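Filed under: Using the Rooms / Power, Cords and Floors

Search help topics Go

Power, Cords and Floors: Frequently Asked Questions

These are the questions that come up most from people renting a room at Dreviston. For prices, parking and cancellations, see the booking pages. If your question isn't answered below, call the desk at extension 3829 or write to Aurelio Bañuelos, who looks after the rooms and the equipment closet.

Where are the outlets?

Mostly along the long walls. The Tovar Room also has outlets on the short wall by the door, and the Mundov Room has one under the window that is easy to miss because the radiator cover hides it. There are no floor outlets in any room. The building's slab made them too expensive to put in when we renovated, and we don't expect to add them.

If you need power in the middle of a room, you will have to run a cord to it. The questions below cover how we would like that done.

Do you provide power strips and extension cords?

Yes, at no charge. They are kept in the equipment closet next to the kitchen, on the middle shelf. Take what you need and write it on the sheet inside the closet door. Please put them back coiled. It takes a minute, and the next person will not have to pull a knot apart before a 9 a.m. start.

We have short strips, long strips and several extension cords. The heavier cords are on hooks, not on the shelf. If a cord feels too short, ask for a longer one instead of joining two.

Can I bring my own?

You can, as long as it has a three-prong plug and the insulation is in good shape. Cords with tape on them, loose plugs or exposed wire can't be used here. Please put your name on anything you bring. White cords all look alike at the end of the day, and we have a box of them in the office that people have been meaning to pick up since October.

Can I plug one power strip into another?

No. This is a fire code matter and our insurance company also asks about it. One strip goes straight into the wall, or into one heavy extension cord that goes into the wall. If you run out of sockets, get a second strip and use a different outlet.

How much can I run from one strip?

Laptops, chargers, monitors and desk lamps are fine together. Heaters are not allowed in any room. Anything rated above 1000 watts, such as a kettle or a steamer, has to go directly into a wall outlet with no strip in between. Coffee makers belong in the kitchen, which has its own circuits.

What if the power goes out in my room?

Unplug the last thing you plugged in and call the desk. Please don't open the breaker panel in the hallway. Someone will reset it for you, usually within a few minutes. If it trips a second time, we will ask you to spread your equipment over more outlets or leave part of it off.

How should cords be laid across the floor?

Along the wall for as long as possible, then straight out to where you need them. Keep the path between the door and the seating clear. Where people have to cross a cord, use one of the rubber covers - they are the flat black ones marked Bostex, standing on end behind the closet door. They come in short sections that hook together.

Leave a little slack at each end so that a bump doesn't pull on the plug. Put the extra length under a table or against the wall.

Can I tape cords down?

Only with the cloth tape we keep in the closet. Clear packing tape and silver duct tape leave a residue on the planks that takes a long time to get off, and painter's tape doesn't hold well enough to be of any use. When you take the tape up, pull it back slowly and low along the floor.

What are the floors made of, and do they need any special care?

All of our rooms have a hard plank floor with a wood look. There is 3640 square feet of it in total, counting the hallway, and we would like it to last. Street shoes and sneakers are fine. Cleats, taps and very narrow heels are not. Wipe up spills when they happen with the gray cloths from the kitchen, and don't use floor polish or any oil soap. Damp mopping is done by our cleaners in the evening.

Can I move the chairs and tables?

Yes, you can set the room up any way you like. Lift the tables when you move them. The rolling chairs can be rolled, but not over a cord. A caster can flatten thin cable, and a person sitting down doesn't always see what is behind the chair. If a wheel catches or squeaks, set that chair by the door and leave a note on it.

What should I do with extra cable when the cord is much too long?
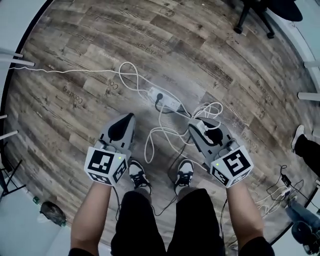 Long cords are the most common thing we get asked about, and the best answer is to swap for a shorter one before you start. If you can't, gather the extra into one place and keep it off the walking path. Big loose loops spread out quickly. A white power strip with a single black plug in it doesn't take up much room, but once the white cable around it is lying in a large figure eight in the middle of the floor, with another long stretch going off toward the wall, the whole thing covers a good part of the walking area. It also ends up close to chair casters and to people's feet. Make smaller loops, about as wide as a dinner plate, close them with a hook-and-loop strap and slide them in beside the strip under a table. Don't coil a cord tightly while it is carrying a heavy load. It can get warm.

Straps are in the small drawer in the closet. Take as many as you want and leave them on the cord when you return it.

Does a figure-eight coil harm the cable?

No, it is a good way to coil a long cable, and many people prefer it because it tends to pull out without twisting. It just takes up more floor than a round coil. If you like to lay cable that way, do it along a wall or in a corner.

What has to be done before I leave?

Switch off and unplug everything you brought in. Coil the cords you borrowed and put them back in the closet. Take up all tape. Chairs go back around the tables, and the floor should be clear enough to run a mop over. You don't have to sweep unless you have been cutting paper or foam.

Will I be charged if something gets damaged?

Normal wear is covered by the rental. The $200 deposit is there for things like gouged planks, broken chairs and tape residue that has to be removed by hand. We go through the room after each booking, and if there is a problem we write to you before taking anything from the deposit. Missing power strips are billed at what we pay for them.

I found a damaged cord. Where does it go?

In the red bin under the closet shelf, with a knot tied in it so it doesn't get used again. Let Aurelio know as well if you have time. He orders replacements at the start of the month - a quick message with the length is enough.

See also: Kitchen and Coffee / Room Setup / Keys and After-Hours Access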